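Print this article | E-mail this article

Selum Newsletter
2024-12-19

Counting demonstrations is the easy part

By Aniela Wilczyńska

The Grandar group wants everyone to know that it has now recorded 446 demonstrations of its arm picking up groceries. The number was on the first slide at the members' meeting, and on the last one, and I heard it twice more over coffee. The goal is 725 by spring. I have no quarrel with the work, which is slow and dull and has to be done by somebody with patience. My quarrel is with the number.

A demonstration, for those who skipped the September talk, is one recorded run. A person steers the arm by hand controls to an item, closes the fingers, lifts it, puts it down, and the whole thing is saved: the view from the wrist, the joint positions, whether the fingers were open or closed. Do that enough times and you train a policy on the pile. How many times is enough? The slide didn't say, and when I asked, I got three answers from two people.

I sat in on a session to see what goes into the pile. Henryk Czerwiński was steering. He is good at it. He comes at every item the same way, slows down at the same height, and closes the fingers without fuss. Between runs he reaches over, moves the item a few inches, gives it a little turn, and starts again. After an hour of this I could have told you where the next one would land. It would land a comfortable reach from Henryk's chair.

So I'd like to know how many of the 446 are really different from each other. If the item is always by itself, always on the same gray surface and always put there by the same right hand, then the system may be learning groceries, or it may be learning Henryk. Both would look fine in a test run by Henryk.

Shortbread gave me the most to think about. A tall carton has a narrow side and a wide side, and the gap between the fingers has to be lined up with one of them before anything useful can happen. A person does this without thinking. Whether the policy picks it up depends on whether the recordings show the carton turned every which way, with the approach changing to match.

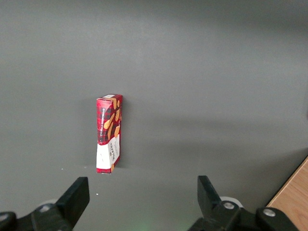
Ibrahim Amadi doesn't accept any of this. His view is that variety is something you add once the plain case works, and that a group which starts with clutter and odd lighting ends up with a policy that can't do anything at all. He would sooner have a few hundred clean runs on one item by itself than the same number spread thin over a kitchen's worth of mess. He also pointed out that clean runs make it easier to find the bad ones.

I'll give him that last point. The trouble is that I couldn't find anybody who had gone looking for the bad ones. Runs where the fingers close on air get thrown out on the spot. Runs where the carton gets bumped, rocks, and is then picked up anyway are kept, and they go in as successes. Maybe that's useful, if you want the arm to know how to recover. Maybe it teaches the arm to bump cartons. Somebody should decide which, and write it down.

The tests bother me too. The slide showed a success rate, and the small print under it said six items. All six were in the training set. I asked if a seventh had been tried, something with another shape, or even the same carton in another brand's colors. It's planned, I was told. It was planned in September as well.

What I'd ask for before anyone celebrates 725:

Have at least two people steer, and log which one it was.
Let someone who isn't steering choose where the item goes.
Hold back a few items and never train on them.
Publish the thrown-out runs next to the kept ones.

None of this costs money. It would make the number go up more slowly, and I suspect that is the real objection.

The group records most evenings in the back lab and has promised a longer write-up for the next issue. I've asked for the test items to be listed by name.

Print this article | E-mail this article

Comments (3)

Grigore Cârstea
We had the one-operator problem on Redus. Our policy was great until I went on vacation and my replacement set the items down farther to the left. Took us over a month to admit what was wrong.

Henryk Czerwiński
I'm left-handed. Otherwise fair.

Cyprian Zawadzka
Is the raw data going to be open to members? If so I'd be glad to go through the bumped runs and tag them.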